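Small Rooms, Long Odds: Inside the Level Design of Clorurcombe

Clorurcombe is a puzzle platformer about a flooded mining town and the pump mechanic who has to drain it. The mechanic is called Filip. He cannot fight, he jumps badly, and he carries one tool, a crank handle that fits every valve in the game. The developer, Selluddale, has spent most of its production time on what happens when a valve is turned.

The water is the main system. Each level is divided into cells, and each cell stores a volume, a pressure value and a list of openings. When Filip opens a valve, the volume moves to the next cell at a rate set by the size of the opening and the difference in height. The full map holds 3,402 cells. An early build updated all of them on every tick, which was too slow on older consoles. The shipping version updates only cells whose values have changed, plus their direct neighbors. In normal play that means a few dozen at a time. The worst case is the dam level, where 496 cells can be active at once.

Sânziana Olteanu, who leads level design, describes the system as a bookkeeping problem. "Water in the game is never created after the level loads. If a player drains the chapel, that water is in the school, or the tunnel, or the street. We have to be able to say where."

The rule has consequences for difficulty. In most platformers a designer can raise the challenge of a room without touching the room beside it. In Clorurcombe the rooms share a supply. Lowering a ledge in the bakery changes how much water the bakery can hold, which changes the level in the yard, which may strand a raft the player needs later. The team keeps a test script that plays each level from the start with a fixed list of moves and reports any cell that ends outside its expected range. There are 2,062 of these checks. A full run takes most of a night, and the results are read at 9 in the morning before any new work goes in.

Movement was tuned late. Filip's jump clears one and a half tiles when dry and just under one tile when he is standing in water above the knee. Wet clothes add a short delay before he can climb. Testers disliked the delay at first and asked for it to be removed. It was cut by half and kept, as several puzzles in the second chapter depend on the player choosing a dry route that takes longer.

The game has 8 chapters. The first two can be finished in any order. From the third onward, the pumps must be restored in sequence, and the map closes behind the player at two points. Saving is automatic at each valve house. There is no manual save, and a level can be reset only from its entrance.

Art and interiors

Interior work is run by Floarea Cârstea, who joined from an architecture office. Her group builds each house from a shared kit of walls, stairs and furniture, then sets the waterline and removes whatever would have floated off. Large furniture is treated as solid and stays in place. Small props have a buoyancy value and are simulated only while they are on screen.

The kit is stored in Tririer, the studio's in-house editor. Objects are placed on a grid of half tiles, and the editor refuses any placement that blocks a valve. Lighting is baked for dry rooms and computed live for flooded ones, so the same bedroom can look a little different before and after it is drained. Cârstea's group reduced the gap by matching the color of the bounce light, though it can still be seen in the hotel.

Sound follows the same cell data. A room that is half full has a shorter echo than an empty one, and pipe noise is louder near an opening under high pressure. Players who listen can often find the next valve without the map.
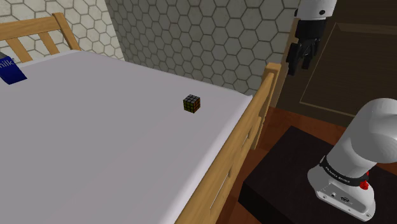
Controls and options

All actions can be remapped, including the crank, which uses a rotating stick motion by default and can be changed to a held button. Text size has three settings. The timer in the dam level can be turned off from the pause menu, with no effect on the ending. Water can be shown with a striped overlay for players who have trouble telling its surface from the background, and the overlay also marks the direction of flow.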